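Landlords should stop treating a bathroom floor as a finish and start treating it as equipment. I manage 55 rental units in the Fulton buildings, and in the years I have done it the argument over floors has always been about looks and price. Grip comes up after somebody falls.
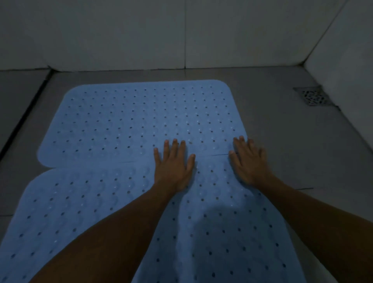
*Two bath mats laid end to end on dark gray tile.*

Glossy tile sells apartments. It photographs well and it wipes clean fast. Tenants ask for it too, so I don't blame the owners alone. But the same owner who spends $474 on a vanity light will turn down $100 for a grab bar, and he will tell me the tenant can buy a mat.

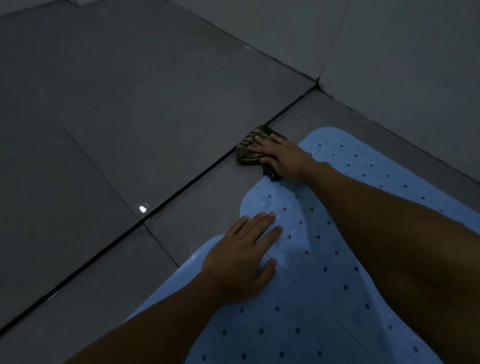 Latifa Amrani, who ran these buildings before me, kept a list of every repair call that started with a fall. She wanted a rule that any floor replaced between tenants had to be a textured one. The owners said no because it would cost $210 more per bathroom. I thought they were right at the time. I have changed my mind.

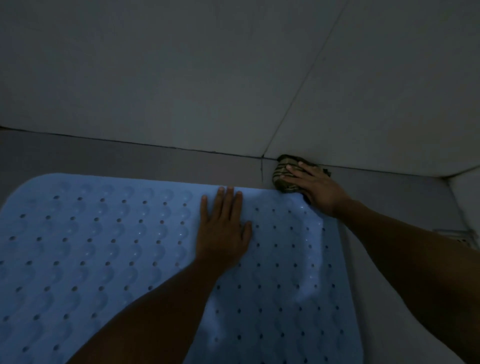

A safe floor should not depend on what a tenant remembers to buy. People move in with boxes and a shower curtain, and the mat comes weeks later, if it comes at all. Mats are fine things. A light blue rubber one with ridges and rows of small drain holes costs little, and I would put one in every unit tomorrow. It still has to be lifted, cleaned and put back, and an older tenant with a bad hip may not be able to do that.

My proposal is Amrani's rule with one change. Put the textured floor in at turnover, add the grab bar at the same visit, and let the owner spread the cost over the next two leases. The August turnovers would be a good time to start.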